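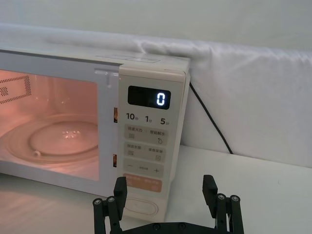
I've been shooting in my driveway with the Losico return net for most of the summer now, and I think I finally have enough hours on it to say something useful.

Quick background: I play in a rec league, I'm a guard who can't really dribble left, and my one skill is the corner three. Chasing rebounds down a sloped driveway was eating half my practice time. Abelardo Durán from my team had the Trarnano version (the one with the motor) and loved it, but I wasn't going to spend that much on a hobby I'm mediocre at. The Losico was $95 and it folds up, so okay, sold!

Setup took me 20 minutes, most of it spent figuring out which of the two black straps goes over the rim bracket. The drawings in the manual are tiny and the strap labels come off if you look at them wrong. Once it's up, though, it's up. I've had it out in some pretty rude wind and it only slid once, and that was before I put sandbags on the feet.

Makes come back to you really nicely — a soft roll, maybe a bounce or two, right to the free throw line. Misses are a different story. Anything long off the back rim gets caught by the net about 7 times out of 10, and short misses off the front go wherever they please. From the corner you have to swing the chute over by hand, and the pin that holds it is stiff. I pinched my thumb on it twice in August and said things my neighbors heard.

The netting itself is thinner than I'd like. One knot near the bottom has already started to fray and I tied it off with fishing line (works fine, looks terrible). Hui-mei Lui, who coaches the middle school girls, borrowed it for an afternoon and told me it'd last her team about a month. For one person shooting after work, I'd guess a couple of seasons.

Would I buy it again? Yeah, I would. I get up way more shots before dark than I used to, and my legs are tired from shooting instead of jogging after the ball. If you've got kids hanging on everything, or a rim with one of those fat padded brackets, I'd look at the Trarnano or just wait for a sale on something sturdier. Four stars, minus one for the pin.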